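Shirts and a cold drink at the Trosthorpe swap table

I popped into the Stindholm shop in Trosthorpe at 10 this morning for a look at the new clothes swap, which runs there all through March. Entry is £1 and you take home whatever fits. The folding table is set up right by the drinks shelves, so I was thirsty within minutes!

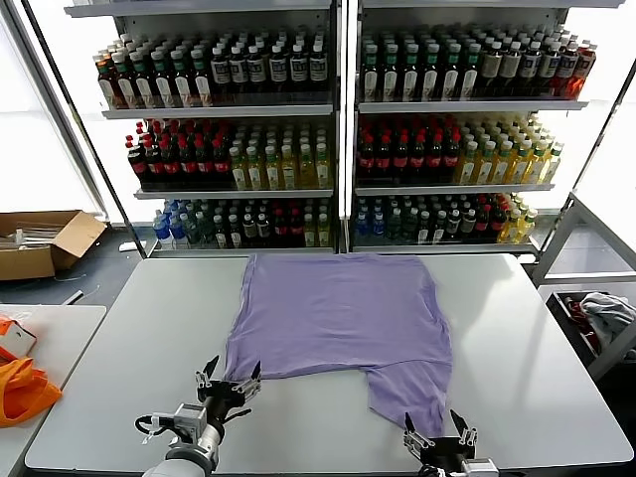 A lavender T-shirt laid out on the table, with the drinks behind.

Rok Vukadinović, who runs the swap, tells me 58 bags came in during the first week — mostly T-shirts and children's jumpers. He'd like more coats, please, and bigger sizes if you have them.
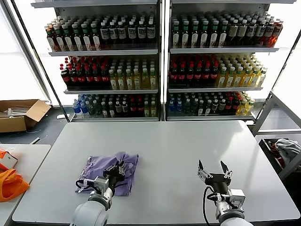 When to drop things off

Bags are welcome until 9 in the evening, clean and dry if you can manage it. Leave the labels in (I always snip mine out, so that's me told off). Rok hopes to reach nearly 1000 items before the swap moves on to Gendska.

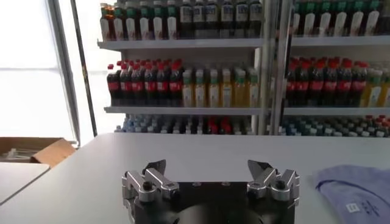
Lavender cloth on the white tabletop, label still in.

I'm going back with two cardigans and a skirt I've never once worn.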